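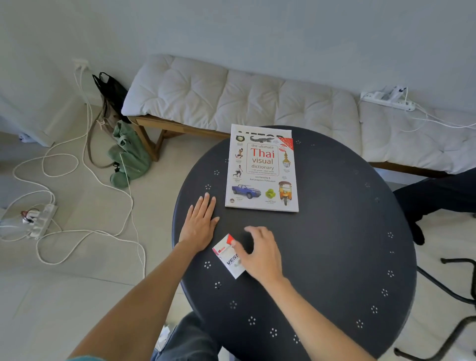 Our returns room is getting a Kinar sorting arm in November, and I'd love to hear from anyone who has been through the same thing. There are 2 of us who check in mixed goods for a small mail-order seller, books mostly but all sorts besides, and we've always done it by hand at whatever table is free. A big flat paperback like the Thai visual dictionary is easy enough, I'm sure a machine could manage that, but then you get a little box like the VESS one next to it and you want to pick it up and look at the corners. Our manager says we'll be "handling exceptions" from now on. Has your job got better or duller? And did anyone's hours go down?
Chantelle Makhubela

Ognjen Vasić
Hello Chantelle, we've had ours at Privach since spring, so I'll tell you what I can. It does the plain stuff very well, and my wrists are grateful! On our busiest shift we had 248 items set aside for people to look at, though, and those are all the awkward ones, one after another, with none of the easy books in between to let your mind wander. I found that tiring and asked to swap over at half past ten, which they agreed to. Hours stayed the same for us, but do get that in writing before it arrives. Ask who decides what counts as an exception, too. Things stacked together still come to me, and I go through them much as I always did, one hand holding and the other feeling along the cover.

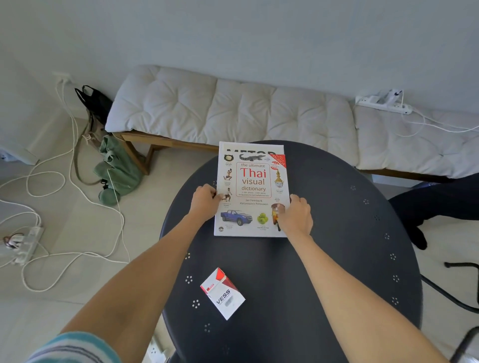

The dictionary, with the METRO magazine just behind it.

Do write down how you judge wear on a cover, by the way. They'll ask you for it, and it's your knowledge, so your name should be on it.

Tulitach
depends on the manager tbh. ours cut the evening shift. join a union if you haven't

Chantelle Makhubela
Thank you both, I'm going to ask about the hours this week.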